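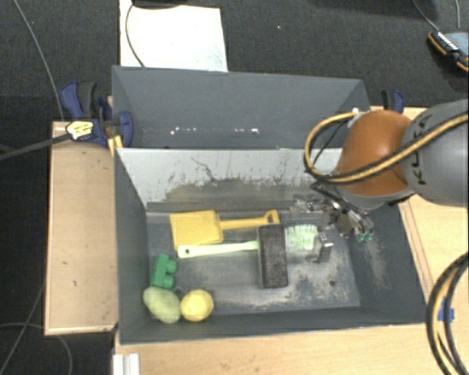 Surely the paste is just too wet, says the pencil note somebody left under my last entry, and if you let it down any further you might as well be wallpapering, and have you tried putting the liner on the inside before you touch the outside?

Jun 27, 2023

Right, pencil person, whoever you are (I have my suspicions, you cross your sevens), I've spent most of today on your question and the answer is a bit yes and a bit no. Writing it all down while it's fresh, and while the boards are under weight and I can't fiddle with them.

For anyone who hasn't been following: the covers for the Murnar ledgers keep warping. Outwards, away from the text block, so the finished book sits there on the bench with its lids lifting like a stale sandwich. The first one was bad, the second was worse, and the third I took apart before it had the chance. The sewing is fine. The spines are lovely, I'm very pleased with the spines! It's only the boards.

What I was doing up to now: Lirwood greyboard, the thick one, cut with the grain running head to tail, covered in the blue cloth, then cased in with a sheet of the Jasińska cream as the pastedown. Straight wheat starch paste for everything. All perfectly ordinary and the way I've made cases for years. The cloth shrinks as it dries and pulls the board outwards, the pastedown shrinks and pulls it back in, and if the two pulls match you get a flat board. Mine don't match. The cloth is winning.

So, today.

First job was checking the grain again, since I'd been taking the arrow on the Lirwood packet on trust. Bent a full sheet both ways over the edge of the bench. Arrow is correct. Then did the same with the cream and that one isn't so clear cut. It's handmade-ish, or anyway made on something that doesn't line the fibres up very strongly, and it bends nearly the same in both directions. I tore a strip each way and then wet a small square on one side and watched it curl, and it did curl, but lazily, and towards a corner. I think that's a good part of the trouble. A paper with hardly any grain will stretch a little in both directions and not much in either, so when it dries it hasn't got the pull across the board that you want from it. The old pastedowns we used to buy would practically roll themselves into a tube.

Then the paste. I'd been making it fairly stiff and letting it down by eye with a splash from the tap. Today I weighed it. My idea of "a splash" came to 158 g of water into the small pan, which made me laugh, because if you'd asked me I would have said half that. So the pencil note has a point: it was wetter than I thought it was. The cloth got that wet paste and the cloth drank it all up, stretched, and then shrank back with everything it had.

Made up test boards in pairs, all 195 mm tall, out of the offcuts from the second ledger. Same cloth on each, same turn-ins. I've labelled them on the inside in soft pencil with letters, so please don't rub them clean if you're borrowing the pressing boards.

A was done my old way, wet paste, cream pastedown, no liner. It's the control, I suppose, though I've been making it by accident for a month.

B had stiff paste on the cloth and wet paste on the pastedown. The idea being to let the cloth stretch as little as possible and the pastedown as much as it likes.

C had a liner of plain newsprint on the inside first, left to dry fully, then cloth, then pastedown. That's the one the pencil note wanted.

D was PVA mixed into the paste for the cloth, ordinary paste for the inside. I don't love this one because I want the Murnar books to be repairable, and whoever takes them apart in later years will curse me. But I wanted to know.

Dried the lot between blotters under the big iron weights, changed the blotters after the first half hour and again after lunch. I cheated on the last change and pulled them a bit early, so what follows is only how they looked mid-afternoon, and I'll look again once they've had a proper night.

A warped. Of course it did. You could slide a bone folder under it, thick end first.

B was much better than I expected, very nearly flat, with just a slight lift on the fore-edge. The stiff paste is a pig to brush out on that cloth, though, it drags and leaves ridges, and there's one place where a ridge shows through to the front. I'd want a bigger brush and to work faster. Or thin it by a whisker. Or do it on a damper day, ha.

C went the other way! Pulled inwards, quite firmly. On a book that would be the nicer fault to have, as the covers would hug the pages, but it's more than I'd want. I suspect the newsprint has a really strong grain and I used it at full strength. A thinner liner might land us in the middle. So, pencil person: good suggestion, too much of it.

D flat as a plate, annoyingly.

My plan for the next ledger is B and C put together, more or less. Thin liner (there's a roll of the lens-cleaning sort of tissue in the bottom drawer that might do, otherwise something from the bank paper), stiffish paste on the cloth, the looser paste for the cream. And I'm going to leave the cased book in the press overnight and then another day under a light weight, and I am not going to peek. I always peek.

A few odds and ends from the day, so they don't get lost.

The starch in the tall tub is nearly finished. I wrote the Coststead order this morning and added starch, linen thread in the finer weight, and more blotters, as ours have gone wavy and are putting their own opinion into every board we press. It won't come before July. If you use the last of the tall tub please say so on the lid.

The third ledger has been resewn. It's 108 leaves in total now, after the folded map was taken out to be guarded on its own stub, and it opens far more sweetly without that lump in the middle. I had a moment of panic when I thought I'd sewn two sections in the wrong order, and checked the old foliation, and it was the original clerk who'd skipped from 9 to 11 and never gone back. Not my mistake, hooray. Left it as found and put a slip in.

The blue cloth marks if you so much as look at it with a pasty finger. Waste paper under everything, fresh sheet every time you turn it over. I got a thumbprint on test B and tried to lift it with a barely damp bit of cotton wool, which turned a thumbprint into a cloud. For the real ones I'll keep a dry cloth tucked in my apron and use it like a nervous waiter.

Also the bone folder I like, the one with the flattened tip, has a nick in it. I sanded it down with the finest paper and then polished it on an old bit of leather, and it's good again, but it's a slightly different shape now, so if it feels odd in your hand, that's why. The teflon one is still there for anyone who dislikes bone.

One thing I haven't sorted out is the room. It was muggy first thing and by three o'clock it was dry enough that the paste was skinning over in the bowl. I don't know how much of the A and B difference is paste and how much is weather, given that I did A first and B after the windows had been opened. I'll redo both on the same morning, side by side, before I cut any more of the good cloth. Must remember to write down the humidity from the little dial at each stage this time.

Boards are under the weights at the window end. Paste in the fridge, lid on, stiff one at the back. If you have further remarks, write them underneath, and do press harder, I could barely read the last lot.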